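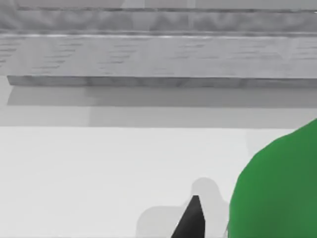
Bailly Dukari Folding Workbench, reviewed and stocked by Braltis

Price: $294
Weight: 27 lb
Height when open: fixed, no adjustment

The maker calls the Dukari "the last bench you will ever buy." We have sold workbenches long enough to have heard that line from several makers, a few of whom are out of business. So read this page as a shop's opinion of a folding bench that is decent in some ways and oversold in others.

What it does well

It folds flat and it stays folded. The latch is steel, and you can work it with one hand while the other holds the bench up. Open, it stands square on a level floor with very little side-to-side sway. We planed pine on it for an afternoon and it crept only when we leaned hard. For sawing, gluing up small frames, or fixing a chair, it does the job.

The top is replaceable. Four bolts come out from underneath and you can cut your own top from whatever you have in the garage. Bailly will sell you theirs, but we don't see why you would pay for it.

What the box says, and what we think

"Holds 569 pounds." Maybe, if the weight is spread evenly and never moves. Work on a bench moves. We would not put an engine block on this, and we would not stand on it to reach a light fixture, whatever the drawing on the carton suggests.

"Sets up in seconds." The first time took us 18 minutes, most of it spent on the feet, which come in a bag with no instructions. After that, yes, it's quick.

"Stain-proof finish." Wood glue wiped off. Walnut stain did not. Put down paper.

"Professional grade." We don't know what this means and the maker didn't answer when we asked. A cabinet shop would want something heavier.

The clamping kit

The Vomovora clamping kit is sold separately and fits the holes in the top. The two long clamps are fine. The small plastic stops are soft and ours were dented after one session. If you already own bar clamps, use those and save your money. We carry the kit because people ask for it.

Who should buy it

Apartment dwellers, people who share a garage with a car, anyone whose bench has to disappear at the end of the day. If you have room for a fixed bench, build one. Lumber and a free weekend will get you something stiffer for less.

Warranty and returns

The maker's warranty covers the frame and the latch. It leaves out the top, the feet and "normal workshop use," so we're not sure what remains. Our own return policy is simpler: bring it back clean within a month and we refund it, minus shipping.

Page last checked 1/27/22. Next delivery expected in April.

Related items
Bailly Dukari replacement top
Vomovora clamping kit
Rubber feet, set of four
Braltis canvas bench cover
Fixed bench plans (paper copy)

Comments

Ludivine Barbier: Mine wobbled until I tightened the bolts under the top. They loosen again every few weeks. Thread locker helped.

sawdust_pete: The feet really do come with no instructions. The ones with the wider collar go at the back.

M.K.: Paid full price for the kit before reading this. Agree about the stops. Clamps are okay.

Garage Half Full: Does the canvas cover fit with the bench folded, or only when it's open?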